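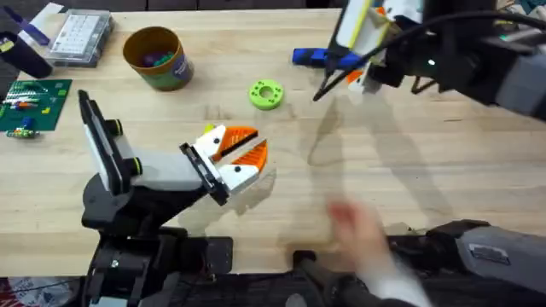

June, evening. The episode counts

I finished the counting tonight, later than I wanted. We have now 2,019 episodes that I accept, and the plan says 3,000. Maricel Pangilinan thinks we should stop earlier and train already. I told her I need one more day to think, and then I did not think, I only cleaned the file names.

The question of the month is still the same: does the wrist view help the policy, or does the fixed view do all the work? In the first result, the policy with both views was better on the blue and black tool, but on the green ring I see no difference that I would dare to write in a paper. Maybe the ring is too flat for both.

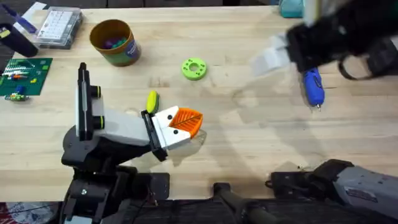
I also looked again at the episodes I rejected, 171 of them. My rule was to reject when the operator pauses for more than 12 seconds. Now I am less sure about this rule. A pause is also information – a person stops when the grasp looks wrong, and perhaps the policy should see this too. I will put them back in a separate split, which I call Hotine, so that they do not mix with the clean one. The clean one stays Brenow.

For the wrist view I made a small test by hand. I took single images and asked myself: from this alone, could I say how the tool is tilted?
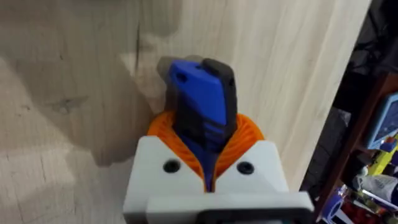 Wrist view, tool held upright with a slight tilt to the right.

In many of them I could, and quite easily. From the fixed view I had to guess more often, mostly when the arm was moving and the gripper became blurred. This fits with the first result, but I must be careful. I am not the policy, and I know already what the tool looks like.
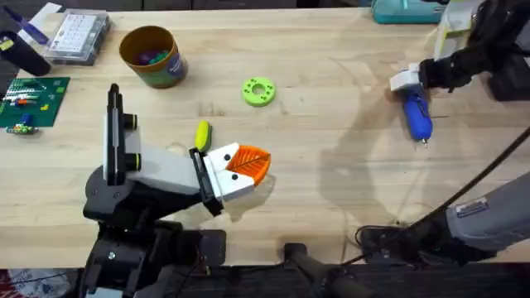

Maricel wants that we keep the other things on the table for the next round also, the container and the storage box and the small parts at the left side. I agree with her. A clean table gives nicer numbers, but then we learn little about clutter.

For tomorrow: start the run with the wrist view removed, same seed. Ask Maricel about the split names before she sees them in the log. Write the paragraph on pauses while I still remember why I changed my mind.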